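Folding and Caring for Printed Cloths: Your Questions

Last updated 2018-04-03 by Malsha Fakir, Thambiah Home Linens

Do I really have to wash a new cloth before I use it?
For strong reds and oranges, yes. Labels promise colorfast dye and I don't believe them. Wash it alone, cold, and look at the water.

Will fabric softener keep a plush cloth plush?
I doubt it. We tried softener on one half of a batch for two months and left the other half alone. The softened ones felt nice in the hand and soaked up less. Skip it.

Does the folding method matter?
Less than the folding videos claim. Thirds, halves, rolled, whatever fits your drawer. What does matter is starting flat. A corner doubled under at the beginning ends up as a lump in the middle of the stack.

How flat is flat enough?
Flatter than most people bother with, but you don't need an iron. Shallow wrinkles near a border are fine. Check the corners, and pull out any small fold like the one at the near left corner of this orange cloth with the black flower print.

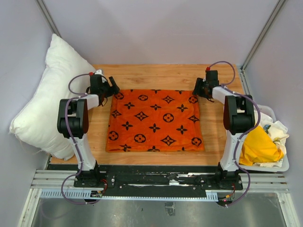

My cloth isn't a true rectangle anymore. Is it ruined?
No. Plenty of them weren't true rectangles in the store either. Line up the straightest edge and let the others fall where they fall.

Are folding boards worth buying?
Someone is always selling one. I own the Erneo and it lives behind the dryer. A bare table does the same job.

Can you repair a frayed hem?
Yes, at the Ondthorpe counter. Allow 5 working days, longer in July.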